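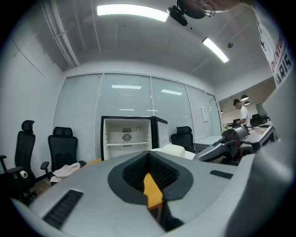
mini fridge, door open, airing out. office day 2

ok so the little black fridge. Maiara Aguiar (Lins side, she sold it to us) says leave it open overnight before it goes anywhere. fine. it's open

white inside, one shelf, fan grille on the back wall. wiped the shelf twice. still smells like August

chairs next - the black mesh ones. one still has a roll of tape sitting on it, so thats where the tape went

also something pink hanging around by the middle chair?? if its yours come get it

blinds stay. I know Ivone Tavares wants them gone but the glass behind them throws the ceiling lights right back at you - pale squares all over my screen at 8 am

anyone know if a small fridge can go right up against blinds or does it need a gap. manual is 216 pages and most of it is other languages

update: Ivone says leave a gap. moving it tmrw, then the chairs go to the Waltevum room

need milk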